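家里的路由器和那些联网小玩意儿,怎么收拾才安心

2024年8月22日 打印本页 | 用邮件发送
分享 87 评论 2

上个月帮婆婆搬家,从她电视柜后面拽出来一台积了厚厚一层灰的路由器,背面的贴纸都发黄了,管理密码还是出厂时那一个。我蹲在地上看了半天,心里一阵发虚,因为我自己家那台也好不到哪儿去。回来以后花了一个周末,把家里能联网的东西从头到尾理了一遍,笔记就整理在这里,给跟我一样不太懂技术、又总惦记着这件事的朋友做个参考。

先说路由器。登录管理页面的地址一般印在机身底下,找不到就翻说明书。进去以后第一件事是改管理员密码。注意,管理员密码和无线密码是两回事,我以前一直以为改了一个就都改了,白白放心了好几年。密码不用弄得像天书,拿几个互不相干的词连起来,中间夹个数字,又长又好记。写在纸上也可以,夹进厨房那本菜谱里,比贴在冰箱门上强多了。

改完密码,顺手找一找“远程管理”这个选项,平时用不着就关掉。再看看有没有“自动更新”,有就打开。我家用的是Fernex的老型号,没有自动更新,只好自己记着,每逢换季洗窗帘的时候上去看一眼。听着有点傻,可是把两件事拴在一起,我就真的不会忘。要是厂家早就不出更新了,那就别太心疼,换一台吧。我后来换新的花了370块,肉疼了两天,也就过去了。
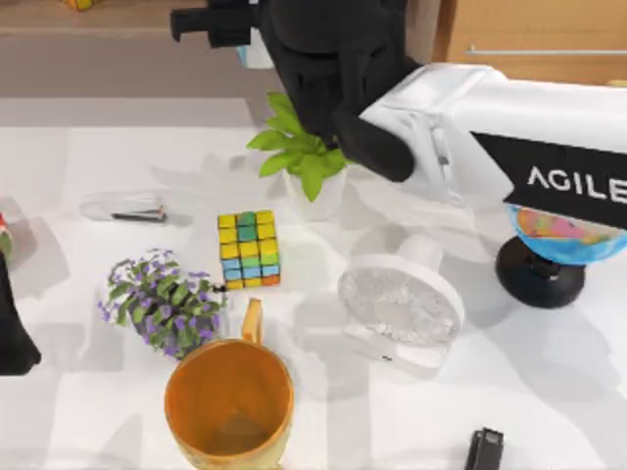

接下来是访客网络,这个功能我要大力推荐!现在的路由器大多都带,打开以后会多出一个无线名称。我把摄像头、智能插座、扫地机统统挪到那上面去,手机和电脑留在原来的网络里。万一哪个小东西出了毛病,也不容易牵连到存着照片和账单的电脑。挪的时候要一个一个重新配对,挺磨人的,建议泡壶茶慢慢来,别赶在做饭之前弄。我就是赶在做饭之前弄的,结果那天晚上全家吃的速冻饺子。

有一点要提醒:有的设备放到访客网络以后,手机在家里反而找不到它了。我那个Zodcombe的插座就是这样,折腾了一晚上,最后在路由器里另外建了一个网络才算解决。您家的路由器如果没有这个选项,先别硬来,把插座自己的密码改好,应用更新到最新,也比原来强了不少。

摄像头要单独说两句。装好以后别急着挂上墙,先在应用里把默认账号换掉,有两步验证的一定打开。卧室里我是不放的,客厅那个平时用一块小布罩着,出远门才掀开。我朋友Catalina Escobar更干脆,直接插在定时插座上,人在家就断电,这个办法不花什么钱,老人也学得会。

还有那些早就不用的旧设备,别以为塞进抽屉就没事了,也别随手送人。送之前先恢复出厂设置,一般是拿牙签或者回形针按住那个小孔,等指示灯闪起来再松手,具体按多久看说明书。然后到手机应用里把它从账号下面删掉,这一步最容易漏。我就漏过,一台Entwistle的旧音箱送给表妹之后,还在我的列表里赖了大半年。

最后讲讲怎么记账。我用一个普通的作业本,每样设备占一行,写上名字、放在哪个房间、什么时候改过密码。也试过用手机备忘录,总是记着记着就找不着了,还是本子踏实。下次更新我定在九月,孩子开学以后家里清静,正好把剩下那几样也收拾完。打印机我还没敢碰,有懂的朋友欢迎留言教教我。

评论(2)

Elsie Bunting:访客网络那段太有用了,我照着弄完,扫地机死活连不上,后来发现它只认2.4G的信号,把频段改一下就好了。您可以补进去。

Zaltidico:打印机跟路由器差不多的道理,先改管理密码,再把用不着的云打印关掉。别怕,改坏了还能恢复出厂设置。

分享 87 | 打印本页 | 用邮件发送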